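Marlies Kofler @mkofler_rd
3/25/23
Potassium on a renal diet, short thread. Numbers are for adults, stage 4, not on dialysis.

1/ Our starting limit at the Mekville clinic is 2000 mg a day. It moves with labs, so don't copy it from a neighbor.

2/ Leaching: peel, slice thin, soak, drain, boil in fresh water. In our kitchen tests this took about 38% out of potatoes. Baking takes out next to none.

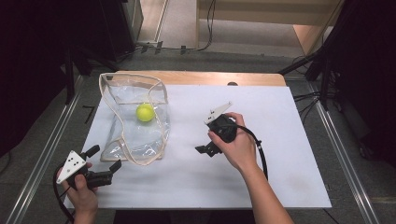 3/ Canned beans: drain and rinse. The liquid holds a good share of the potassium and most of the salt.

4/ Salt substitutes are often potassium chloride. Read the label. One I checked had 310 mg in a small pinch.

5/ Next thread is phosphate additives. Send label questions before then.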